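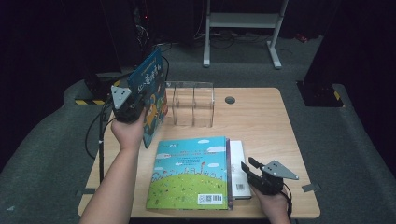
The trouble with reading targets

Every September another scheme promises to turn our children into readers. Lekota, the latest, wants 30 minutes a night, logged and signed by a parent. I have my doubts.

My daughter did 6 weeks of it in July. She learned to pick thin books. Danjuma Ekpo, who sells the thing to schools, told me that 2686 families had signed up, as if signing up were the same as reading. How many finished a book they liked? He didn't know.

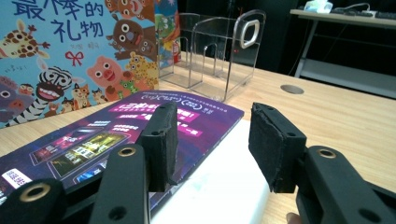

A light wooden tabletop, with black foam pads in front.

I grew up with a shelf and a wet garden. No chart, no stickers. Perhaps I'd have read more with them, but I doubt it, and I'd like to see some proof before our school pays for 5 more years.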